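Participants wanted: open day at the Rulau robot lab, Trulton

The Rulau lab is looking for 30 people to take part in its next open day in June. You don't need any background in robotics or computers. You do need to be 18 or older and able to stay for the full 3 hours.

Visitors work in small groups at the bin-picking station. You will choose household items and toys, place them in the metal bin, and watch the arm try to pick them up. Staff run the arm at all times. Afterward you fill out a short form on what you saw and what you expected to see.

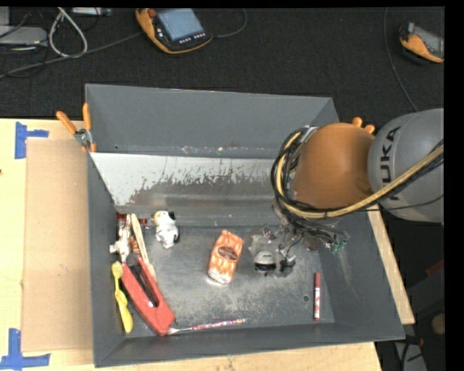 Bin-picking station with the KUKA arm over a mixed load.

You may bring one small item of your own, up to 200 grams. No glass, food, liquids or batteries. Please wear closed shoes and tie back long hair.

Participants receive lunch and a bus pass for the day. Parking is limited. The lab is in the Ponditside building, room 433, and the elevator is to the left of the main entrance.

To apply, fill out the form at the front desk or on the Lumanlan project page. Tell us if you need step-free access or a sign language interpreter. Places are given in the order forms come in.

Posted Dec 21, 2023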